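About Marnero

Hello, and thanks for stopping by 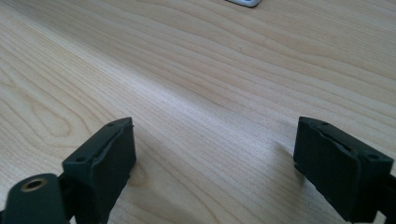
Pale wood, long grain and a soft satin finish.

I'm the person behind Marnero, a small evening school for people who'd like to speak a bit of Italian without being frightened half to death by it. I teach the classes, answer the emails and choose the biscuits (strong feelings about the biscuits, I'll admit).

I started the school after eleven years teaching languages in secondary schools. I loved the teenagers, mostly, but I kept meeting their parents at open evenings and hearing the same thing: "Oh, I was hopeless at languages." Were they? I doubt it. A lot of them had been made to chant verb tables in a cold classroom and had quite sensibly given up. So I hired the upstairs room at Briggs, the old seed merchant's on the corner, and put a card in the bakery window. Seven people turned up and one of them had come for the yoga, but she stayed!

We now run 2 beginners' groups and a conversation group that has rather taken on a life of its own. They read short stories together, argue about the endings and then carry on arguing down the stairs. I sit in and help with the odd word. Beginners meet for an hour and a half, starting at half past six, and we're talking from the first evening, even if it's only to order an imaginary coffee and complain that it's late.

I don't set exams. There's homework if you want it, and most people do after a few weeks, usually something like writing out a recipe or listening to a song and scribbling down whatever you catch. Grammar does come up, I promise, but we get to it when somebody asks why a word has changed its ending.

The lending shelf has just passed 200 books, which pleases me more than it should. You'll find crime novels, comics, cookery and a fat guide to alpine flowers that has been out on loan almost without a break. Borrow what you like and bring it back when you've finished.

New beginners' groups start after the Christmas break, and I open the list in December. If you did a bit of Italian years ago and can't tell where you'd fit, drop me a line and we'll have a chat over the phone, in English, so no need to panic. You're welcome to come and try one evening before paying for anything.

The door is the green one beside the Briggs shopfront. Ring the top bell and give it a good long push, as it sticks.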